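Do You Need the Full Set?

Posted 11/17/21

My neighbor came over in June to tell me I was breathing bad air. He had bought a Suditz air purifier, the tall one, and it had changed his life in under a week. He slept better. His nose was clear. His wife no longer sneezed at the cat. He had paid $139 for it and felt a bit silly that he had waited so long.

I am not against clean air. I just get itchy when a box in the corner changes somebody's life, so I asked him a few questions, he got a little short with me, and I have been stuck on the subject ever since.

My first question was how he knew. He pointed me to the light. The Suditz has a ring on top that glows green when your air is good and orange when it's bad. On the day he plugged it in the ring was orange, and an hour later it was green. That was his evidence. The machine had told him there was a problem, and then the same machine told him the problem was gone.

I don't think anyone at Suditz is a crook. The sensor probably measures something. But the same company picks the point where orange turns green, and that company also sells the filters. If I ran a shop that tested your tires for free, you'd want to know whether I also sold tires.

Then there's the sleep. He started sleeping better in June, with the thing humming away next to his bed on medium. I have slept next to a box fan for most of my adult life and I can tell you that a steady hum is worth a lot. A box fan costs a good deal less and has no opinions about my air.

I asked him to try a week with the filter taken out and the fan left running. He looked at me like I'd asked him to take the brakes off his car.

Anyway, I started reading. I read the Suditz booklet, which he lent me, and then the pages for the Fallolex, which is the one everybody's cousin seems to own. What struck me was how little the numbers could be compared. One gives you the size of the room. The other gives you how many times an hour it changes the air, in a room of a size it doesn't mention. Both talk about catching nearly all of the particles that go through the filter. I believe that part. Filters are old and well understood. The part I wanted was how much of the air in a real bedroom, with a door that opens and a dog that walks in and out, ever gets to the filter at all. 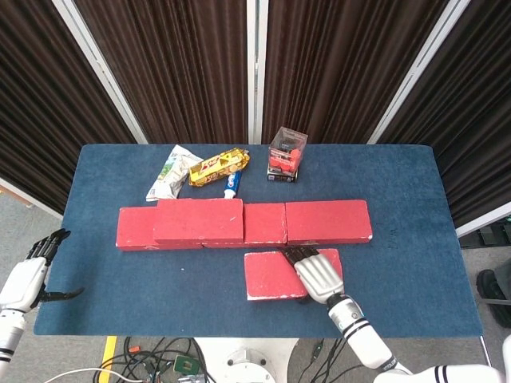
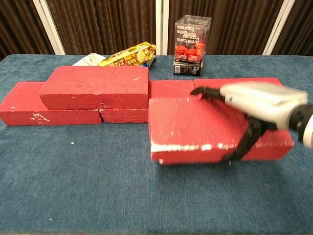

Placement is where the booklet and my neighbor part ways. The booklet wants clear space on every side, and he has the Suditz wedged between the dresser and the wall, because that's where the outlet is. I'd bet most people do the same. Think of that low wall of red bricks on the blue table, and put your purifier right up behind one like it. The fan is still running, the ring is still green, and a good share of the air it pulls in is the air it just blew out. The sensor sits inside the machine, so of course it's happy. It is checking the cleanest spot in the room.

I wrote to the Fallolex people about this. I got back a friendly note signed Bilal Karam, and I'll give him credit, he answered faster than my dentist does. He said the sensor is "calibrated for typical home use." I wrote again to ask what typical home use was. He said it varied by home. We left it there.

Then I looked at the cost, which is where I usually end up. The replacement filter for the Suditz is $74. The booklet says to change it every 5 months, and a little red light comes on to remind you. I assumed the light had something to do with how dirty the filter was. It's a timer. It counts the hours the thing has been plugged in and turned on, and it would count them the same way in a coal mine or a hospital. So within a year you've bought two filters and spent more on them than on the machine. My neighbor did not know this and I am sorry to say I enjoyed telling him.

To be fair – and I do try – there are people I would not argue with. If you live where the wildfire smoke comes through, or you have a kid with bad asthma and a doctor who told you to get one, go get one. Smoke is a real thing that filters really do catch. You can see it on the filter when you take it out. I have no quarrel with any of that. My quarrel is with the idea that a regular house with regular windows has a secret air problem that only showed up once there was a product for it.

My sister, who is more patient than I am, says I should try one before I run my mouth. So I borrowed hers, a small Sandhu with no ring light and no app, and ran it in my bedroom for 7 nights. I kept a notebook by the bed and wrote down how I slept before I looked at anything else. Four nights were fine, two were bad, and one I forgot to write down. The week before that, with only the box fan, looked about the same. I know that one man with a notebook proves nothing. I would only point out that it's one more notebook than my neighbor had.

What I did notice was dust. There was less of it on the nightstand, or I thought there was. I had also vacuumed before I started, because I didn't want my sister's machine sitting on a dirty rug. So I can't tell you which one did it, and if a stranger gave me that story as proof I'd laugh at him.

The Sandhu went back on Sunday. I've been opening the window for a while in the mornings, which costs me some heat, and I vacuum under the bed now, which I hadn't been doing nearly enough. My neighbor has ordered a second Suditz for the den. He says the ring came up orange in there too.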